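Thursday, can shelf

Started on the shelf by the door after lunch. Plan was to get everything into the new Albers bins before the afternoon run and to rewrap whatever had lost its paper. The Trirutine list says 200 cans for this room. I didn't check it against the shelf, only pulled the ones without wrappers and put them on the bench. 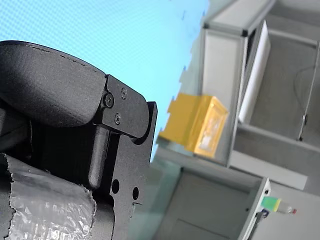

Which paper goes on the cans with no label?
Plain yellow, from the Trarkeck roll, with the seam turned toward the back of the shelf.

The roll is almost done. It was sold as 3000 sheets and we have been wasteful with it, mostly from cutting too long and trimming. Cut to the height of the can body and stop short of the rim, otherwise the paper bunches up and the lid end looks messy. A few creases are fine. Glue stick holds better than tape here, and it comes off easier when the paper has to be changed.

Wrapped cans can be stored on their sides. Keep the lid end facing out so the tab can be seen without lifting anything. The silver lids with the blue at the tab go together in one bin, and the plain ones go in the Corer box under the bench until we have more bins. 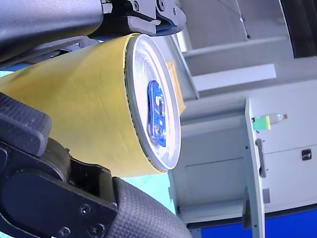

Left for next time

- order yellow paper, same width
- 2 more bins, the shallow kind
- wipe the bottom shelf before anything goes back on it
- new glue stick, the old one is dried out at the end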